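Sorting With Two Bins: Questions We Get

Do I really need two bins?
Probably not. Most decluttering kits are sold on the idea that more containers mean less mess, and I've yet to see it. Two is the most I'd put up with: one for things you haven't decided on, one for things you have. The Trurnance starter set has 3, and the third fills up with junk mail.

Should I sort by room before I start?
The books say yes. I say your kitchen stuff has already wandered into the bathroom, so tip it all in together and deal with it.

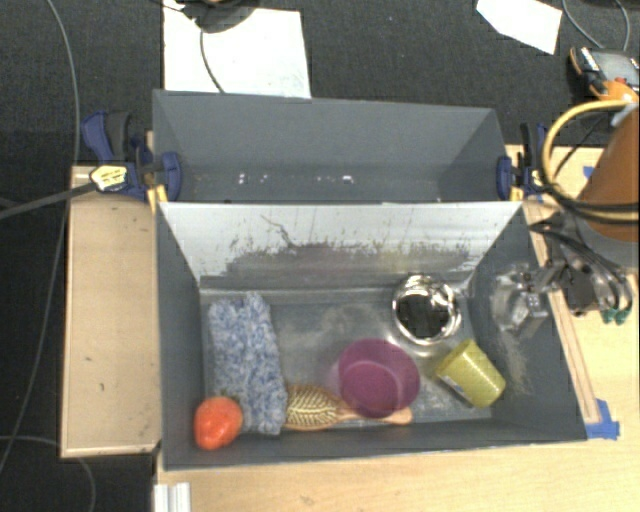

A mixed first bin: cloth, hairbrush, bowls, a cup on its side. Second bin behind.

Won't hard things damage soft things?
Rarely, in a bin this shallow on contents. I would keep a shiny metal bowl away from anything gritty if you care about scratches. A thick cloth makes decent padding, whatever the people selling dividers tell you.

Are the Nurkico dividers worth buying?
I tried them in July and took them out again. A bowl doesn't fit in a slot made for socks.

Does the "one minute per item" rule work?
For cups, sure. For a hairbrush you've had since college, good luck.

Who answers these?
Lise Gosselin, from Etgate. I've read 204 of your emails on bins so far. Please stop asking about label makers.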